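Back home from the Jinireck open day and my feet are killing me, but I promised some of you a thread on the robots, so settle in. There's going to be a bit of rambling (you know me by now).

Quick background if you missed it: Jinireck runs a small robotics lab out in Botthorpe, and once a year they open the doors and let regular people wander through. I signed up back in the spring and got spot 38 on the list. 21 Jul 2023 had been circled on my fridge ever since!

I went straight to the two-arm bench, which was the one I'd read about. White plastic pipe pieces, a plastic bag, silver arms with grippers on the ends. I parked myself there and didn't move for ages.

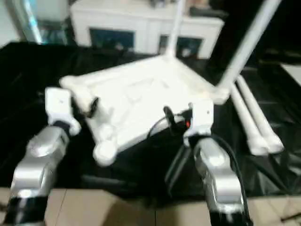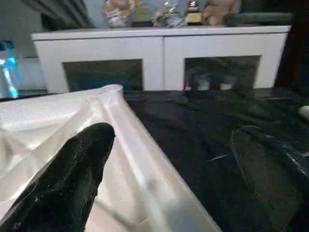 WHY I LOVED THE PIPE BENCH

Okay so I've seen plenty of factory robot videos, the big welding kind, everything bolted down and fenced off. Pipes on a crinkly black sheet are such a different job. Each arm has to know what the other one is up to, and a white pipe frame isn't exactly a shape that's easy to grab.

One gripper on the left side of the frame, one on the right. It's how I'd hold it too! I caught myself copying the pose with my own hands and a kid next to me started giggling.

Then there's the bag. I asked the woman running the bench which was harder, the pipes or the bag, and she said the bag before I'd even finished the question. A pipe stays pipe-shaped. A bag wrinkles and folds however it wants, and it's see-through enough to confuse a camera on top of that.

I also asked if the arms were figuring things out on their own. She told me they learn from a person guiding them through the job over and over, and the team had recorded 300 runs on this one setup. 300! I get bored unpacking groceries once.

She said new people always start out too fast. The good operators are kind of dull to watch, slow and even, and the robot picks up whatever habits you give it. I have thought about that the whole way home.

Also, can we talk about the bear? There's a teddy bear on top of the white cabinet behind the bench, next to a little trophy, and I need to know what that trophy is for. I forgot to ask and I'm mad at myself.

THE REST OF THE BUILDING

Castillo had the room across the hall with a sorting demo, little parcels going down a belt. Very fast, very loud. They said it handles 800 parcels in an hour and I believe it, but I lasted maybe two minutes before I needed a break from the noise.

Bandura was upstairs with the hands-on table, where you get to drive a gripper yourself. The line was long. I waited, of course I waited.

You get five tries to pick up a sponge and set it in a bowl. I got it on my last one and yelled out loud, in a room full of strangers – zero regrets.

What surprised me is how hard it is to judge distance. My hand thought it was right over the sponge and the gripper was way behind it. After that I went back down to the pipe bench with a lot more respect for whoever did all those recordings.

STUFF YOU'LL WANT TO KNOW IF YOU GO

Parking is in the gravel lot behind the building, and the sign is tiny. I drove past it twice.

Tickets were $5 at the door, cash only. Coffee was included and it was pretty decent. The cookies were gone by noon.

Go to the pipe bench early. By lunchtime people were packed in so tight that the shorter folks (hi) couldn't see over anyone's shoulder.

Bring questions! Everybody working there wanted to chat, even about the dumb stuff. I asked if the arms ever get tired and got a real answer about motors heating up.

If you've got kids, start upstairs with the sponge game and work your way down. The talk in the main room ran long and I saw a lot of wiggling in the back rows.

They're doing a smaller evening version in September, sign-up is on the Jinireck page. I already put my name in. A couple of you asked if you could come along, so message me and we'll carpool from the usual spot.

Oh, and if anyone reading this works there: please tell me about the trophy.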